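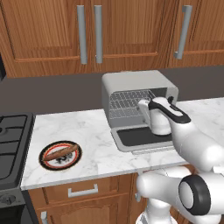 The toaster oven task in the Anmont kitchen pack, with the door down and the bread still on its plate.

Review: Anmont Kitchen Pack for simulated arms
By Vaida Vītola
Sep 5, 2021

I bought the single-seat license for $235 and ran it for eight weeks on my own desktop. Anmont sells the pack as a set of ready-made kitchens for people who want to test arm control code before they put it on hardware. I had been using the free Istwood rooms, and I wanted something with working doors and racks.

Setup took one evening. The download is large and the installer asks for a folder path twice, but it found my existing simulator and left my settings alone. The manual is short. The page on joint limits is good, and the page on lighting is two sentences long.

Most of my time went into the toaster oven task. The counter is white marble with the stove at the left, and the oven stands open with its wire rack inside. The job is to get the bread roll from the plate onto the rack. The lowered door sticks out toward the front of the counter, so the arm has to come in over it. My first planner clipped the door on most tries. After I raised the approach height it mostly stopped, and I found the same fault later in code I had already used elsewhere.

I logged 1,064 runs. Contact between the fingers and the bread is believable, if a little grippy. Contact with the rack is weaker. Every so often the bread sinks into the wires and then pops back up. Support sent me a smaller time step to try, and that helped, though each run got slower.

The looks are fine for the price. Wood grain on the cabinets is nice, the wall behind the counter is plain gray, and the bar handles catch some light. If you train on camera input you will want to add your own textures — the pack ships with very few.

Szűcs has a similar set at around $400 with better rack contact and fewer rooms. Cesbridge rents theirs by the month, which did not suit me.

I would buy the Anmont pack again for planning work. For fine contact work I would wait for the December update and read the change notes first.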